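Stotlow Household Task Set: Collecting Demonstrations for Storage Tasks
Project report, Trikon group
9/20/18

3. Data collection

The learning system needs examples of people handling containers in tight spaces. We recorded 313 demonstrations in July, against a planned 200, using a head-mounted camera. The wearer works with bare hands and follows a short task card. Each card names a container and a target shelf, but leaves the grasp to the wearer.

Wardrobe tasks gave the widest range of grasps. A box on a high shelf is handled with both hands and often tilted, so the contents shift and the rim is partly covered by fingers. Lens distortion bends the long edges of doors and shelves. We kept the raw video and stored the correction separately.

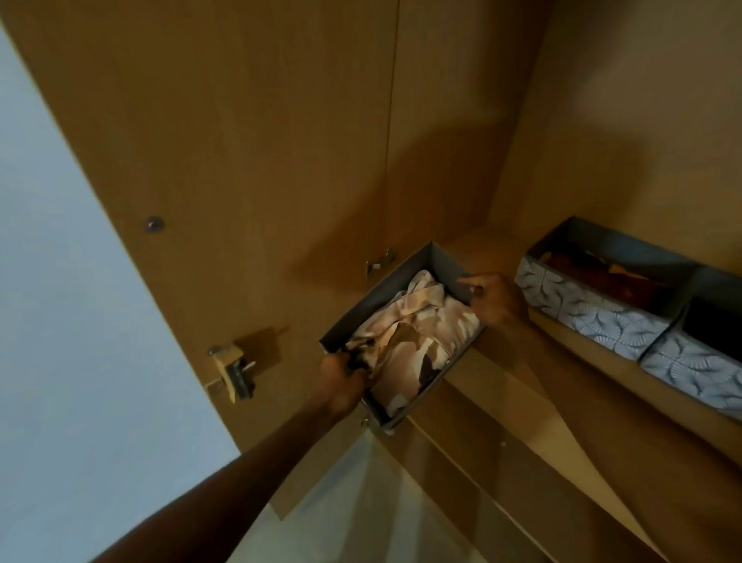

3.1 Labeling

Every clip was split into reach, grasp, move and release. Two of us labeled each clip independently in the Kolev tool. Where the segment boundaries differed by more than 5 video frames, the clip was reviewed again. Most differences came from the start of the grasp – fingers may rest on a rim well before the box moves.

3.2 Known limits

All wardrobe clips come from the Eltilton apartment, so the model may learn that cabinet and not the task. Dim light caused motion blur on the hands in many clips. These clips remain in the training set with a blur flag. The next round should reach 600 demonstrations and add a second home before any training results are compared.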